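工单 2828：共享打印机只打半页

状态：已解决（大概）
报修人：Yayra Tetteh
处理人：Thierry Pruvost
地点：Floltthorpe 办公点二楼

问题描述：打印 A4 文件时只出上半页，下半页一片洁白。报修人补充：“重启过了，骂过了，都没用。” 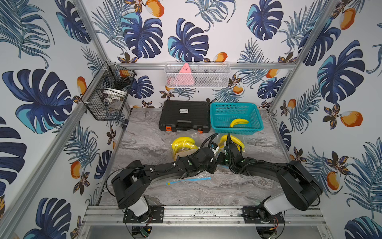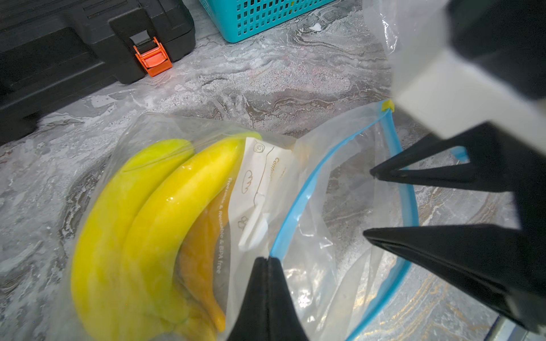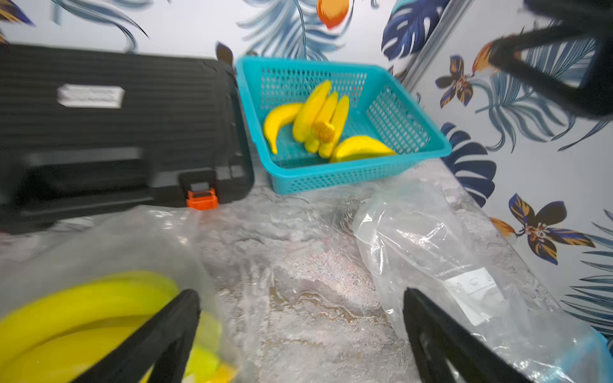 芒果图案的墙纸；后两张里是黑色硬壳箱和青绿色篮子。

排查记录

09:10 打印自检页，整页正常。机器表示自己没病。

09:25 从 Yayra 的电脑打印测试文档，还是半页。换 Lamisi Adjei 的电脑，整页。Lamisi 问能不能把打印机划归她一个人用，已婉拒。

09:50 对比两台电脑的驱动。Yayra 那台装的是 Bilgin 通用驱动，纸张默认“A5 横向”。改回 A4，应用，确定，再打开一看，又是 A5 横向。重复数次，结果相同，心情不同。

10:30 卸载驱动重装，无效。清空打印队列，里面积压着 80 个任务，大部分是同一份报销单。看来报修之前，当事人对“再点一次打印”抱有坚定的信仰。

11:15 致电 Jilex 支持，等了约 40 分钟，音乐不错。对方建议重启。

13:40 查打印服务器，发现有一条 3 月份加的策略，每次登录都会把默认纸张推成 A5，备注写着“临时，勿删”。创建人 Kenneth MacLeish。问他本人，他说当时要印一批桌签，印完就忘了。桌签现在也没人知道在哪。

14:05 停用该策略，Yayra 注销后重新登录，纸张保持 A4。连打 2 份，都是整页。

处理结果
停用服务器上的旧策略；Yayra 的电脑改用 Claledow 官方驱动；清空队列。

后续
1. Slavica Nikolovski 要求以后凡写“临时”的策略必须填到期日，已加进模板。
2. 报销单请只提交一次，财务那边并不按份数付款。

用户回复（15:20）：能打了，谢谢。就是现在好像变成双面了？

处理人回复：请另开工单。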